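Sorting out the craft cupboard, part two

20 Feb 2022

Last time I got as far as emptying the cupboard on the landing and putting everything on the spare bed. It stayed there for most of January. I've now done the second half, which was deciding what goes in which box.

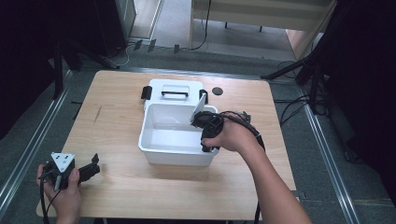 I settled on the white plastic boxes with the hinged lid and black clips. Elsie Pearce lent me one to try before I bought any, and I used it for a fortnight for my sewing things. The handle is set into the lid, so the top stays fairly flat, and I can stack two without them sliding about. I wouldn't go to three.

They are shallow. For me that is the main point in their favour. My old boxes were deep ones from the garage and anything at the bottom was as good as lost. I found a bag of buttons in one of them that I had replaced twice. In a shallow box there is one layer of things, perhaps two, and I can see what I've got when I open it.

I bought 6 in the end. This is what went in them:

Box 1: thread, needles, pins, the good scissors
Box 2: zips, elastic, buttons
Box 3: card and envelopes
Box 4: paints and brushes
Box 5: glue, tape, the small hole punch
Box 6: nothing yet

The thread was the slow part. I had 164 reels, several of them almost bare, and I sat down one evening and went through the lot. I kept 100. The rest went to Intan Lau, who makes patchwork and doesn't mind a short length.

A few things I'd do differently. I wrote the labels on masking tape to begin with and they peeled off within days, so I've gone over to proper stick-on ones on the short end of each box. I also put the paints in standing up, which doesn't work, as the taller bottles stop the lid closing. They lie on their sides now with a sheet of kitchen paper underneath – one of the blues has always leaked.

The corners are rounded, so you lose a bit of space if you are storing square things like card. My packs of A5 fit with a gap left over, and I've pushed the ribbon down there.

Wool is still not dealt with. It won't go in boxes this size and I don't want to squash it, so for now it is in two pillowcases on the top shelf. Bevan Ellery suggested hanging bags on the back of the door. I've measured the door and they would fit, but it already sticks in wet weather and I'd like to get that planed first.

The spare bed is clear, anyway, and my sister is coming to stay next week.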